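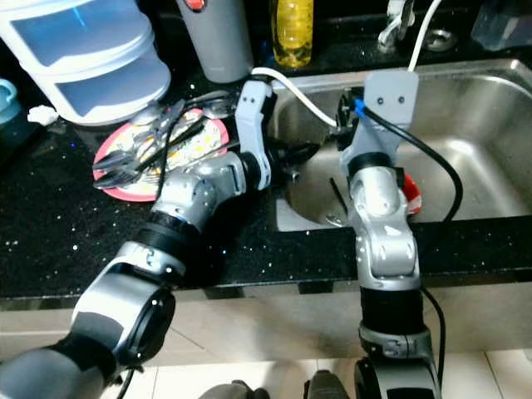
The sink corner, with the pink-rimmed plate and all its cutlery waiting for a wash.

So I've been thinking about dishes. I know, I know, thrilling stuff! But I got three emails after my February post about the pantry, and two of them were people asking how I handle the sink in a kitchen with so little counter, so you have only yourselves to blame for this one.

First thing, the counter. It's black with tiny sparkly flecks in it and it came with the place. I wanted something pale when we moved in. My friend Hayley Naylor has pale counters and they always look like a magazine, and I spent most of a year complaining about mine to anyone who'd stand still. Then I lived with it through a couple of Thanksgivings and a stomach bug and changed my mind. It hides crumbs like you wouldn't believe (this is also the problem with it, because I find them with my elbow later). Water spots show up, though, and so does flour. If you bake a lot, think hard before you go black.

Now the plate system, if I can call it a system. When we finish eating, one plate gets picked to be the boat. Everything small rides on the boat: forks, spoons, chopsticks, whatever was on the table. I carry it over and set it down to the left of the sink and leave it there until I've run the water. I grew up in a house where you dropped it all straight into the basin, and then somebody reached into cloudy water and found the paring knife. My mother still does it that way! I can't watch.

The boat plate is usually the dirtiest one, the one with sauce all over it, since it's going to need a good scrub anyway. The pink-rimmed plates are my favorites for this. They're just the right size, and the rim makes me happy when I'm tired and don't want to be doing dishes. I bought them secondhand from Trudy Hollis down the street when she was clearing out her dining room, 12 for the price of a decent sandwich, and I'm down to 7. The missing ones all met the same tile floor. If anybody knows how to make peace with a tile floor, write to me.

Chopsticks go last, and I have opinions about this. They roll. They roll off the drying rack, they roll behind things, and a single one will slide down into the basin and lean there looking innocent until you've already dried your hands. I used to wash them one at a time like a crazy person. Now I grab the whole bunch, soap them between my palms and roll them back and forth like I'm trying to start a campfire, then rinse. Ten seconds. I stand them tips up in a jar with a folded paper towel in the bottom and swap the towel out when I remember.

Forks take longer than they should. Anything with egg or cheese on it gets a soak in a mug of hot soapy water first - a tall mug, so the tines are under and the handles stay out. Spoons I could do in my sleep.

A word about what lives at the back of the counter, because that was the other question. I try to keep it to a few things. There's a bottle of yellow liquid against the backsplash that I reach for all day long, and a gray canister with a little red cap, and the two-tier food container in white and light blue. That container has been back there so long I think of it as part of the wall. It stacks, so the footprint is tiny, and I'd buy another one tomorrow if I could remember where the first came from. The store might have been Gokley, over by the hardware place, but I went back and they'd turned that whole aisle into candles.

Everything else got moved out. The knife block went in a drawer (in pieces, sort of). The toaster went on top of the fridge, which my husband hates, and he's not wrong, it's a stretch for him too. The fruit bowl is on the table now and we eat more fruit, so I'm calling that a win.

What about the steel sink, you ask? Nobody asked, but I'll tell you. Baking soda on a damp sponge, rub along the grain of the brushing and never across it, rinse, and then dry it with a towel. The drying is the part I skipped for years. I timed the whole thing once and it took 65 seconds, and I'd been putting it off for days at a stretch. I do it at night after the last dish, and then in the morning I come down and it's clean and I feel like a person with her life together until somebody puts a cereal bowl in it.

I don't do it every night. Some nights the boat stays docked, sauce and all, and I go watch my show. A plate that's been sitting overnight gets a squirt of soap and a kettle of hot water poured on it (in the basin, please, learn from me) and it comes clean fine by the time the coffee's ready.

Next time I want to get into the cabinet under the sink, which is a disaster, and I've got a roll of shelf liner sitting in the hall closet that's been waiting on me since last fall. If you've found a bin that fits around the pipes, tell me in the comments what it is and how tall. Mine have all been half an inch too tall.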